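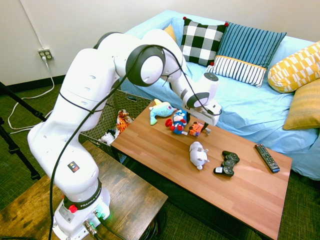

Franka arm beside the coffee table.

Stonari Portuguese for Teaching Assistants, boxed set -- review
Posted November 30, 2021

Quick one as I'm meant to be packing. Nine months as an English assistant in northern Portugal, back in Polham over the summer, going out again shortly for a second year. Loads of messages asking what I used for the language. Mostly this.

What's in the box: 2 books, a deck of cards, a code for the audio. Main book is 446 pages. Heavy. Took it on the plane in my coat pocket to dodge the bag limit and the pocket has never been the same.

Good stuff first. It's written for people going to work in a school, so you get the staffroom early on. Asking for the photocopier code. Telling a parent you're not the real teacher. Registers, timetables, school lunch, all in the first few units. My old evening class spent a whole term on hotels. I have stayed in one hotel.

Dialogues are decent. People interrupt each other, which they do. Audio is at proper speed with a slower version if you need it (I needed it until March). European Portuguese all the way through, not Brazilian with a note at the back. Big plus if you're placed where I was.

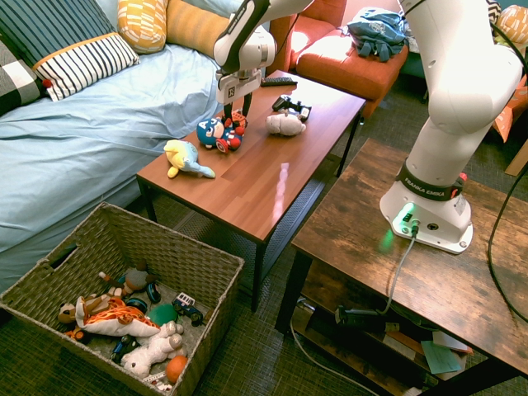
Soft toys and the remote on the coffee table, Captain America at the gripper.

Cards. 2,631 words in the deck, so the lid says, and they come in no order I could work out. "Stapler" next to "to regret". I sorted mine by unit, took most of a weekend, then dropped a pile and gave up. Printed edges rub off on your thumbs aswell. If you like cards, fine. I went over to the Darnia app for vocab after a few weeks and only used the box for verbs.

Grammar is thin. The personal infinitive gets half a page and then turns up everywhere. Subjunctive a bit better but you'll want something else next to it. I had the old Dantas grammar from the university library -- ugly thing, tiny print, answers everything. Use both.

Exercises: too many gap fills. Answer key has mistakes, unit 9 is the worst, two answers swapped and one for a question that isn't there. Emailed them. Got a nice reply and no correction sheet.

Does it get you ready for teenagers? No. Slang section is about as current as I am. Ask your pupils, they will be delighted to teach you the rude ones.

Also the audio code only works on one device. Changed phones in the spring and had to go back and forth with support to get it moved. Sorted in the end but anoying.

Would I buy it again? Yes, second hand, without the cards if somebody's selling it that way. Start it before you go. I left it until the week of my flight and spent the first month nodding at the head of department.

Four out of five. Three for the cards.

Will do the one on finding a flat when I've got wifi at the other end.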